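Ziler celebra hoy su jornada de puertas abiertas en el centro de Stesgate. Iremos informando en este hilo a lo largo de la mañana. 1/6

La jornada comenzó a las 10 con la bienvenida de Liudmyla Melnychuk, responsable del área de automatización, a las delegaciones de Hudesa y Bickerstaff. 2/6

El programa consta de dos demostraciones. La primera se dedica a la preparación de pedidos en un mostrador de alimentación, con un equipo de dos brazos. 3/6

Los asistentes, 31 en total, siguen el trabajo desde la zona señalizada. Se ruega no acceder al área de los brazos durante la demostración. 4/6

Mostrador de alimentación, primera demostración. 5/6
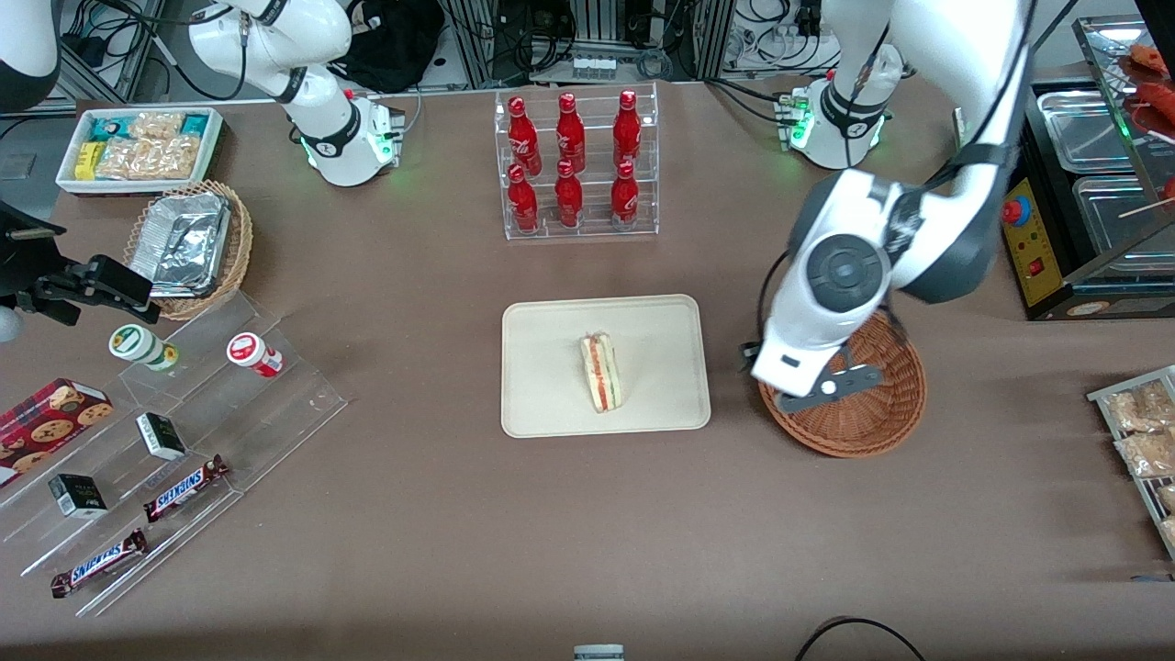
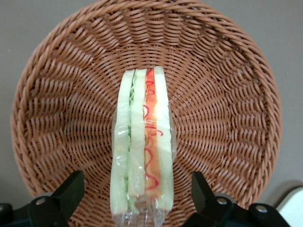 La segunda sesión tratará sobre la formación del personal que trabaja con estos equipos y estará a cargo de Hudesa. Al término habrá un turno de preguntas. Quienes no hayan podido inscribirse pueden solicitar plaza para la visita de julio en la secretaría del centro. Agradecemos a Bickerstaff su colaboración en la organización de la jornada. 6/6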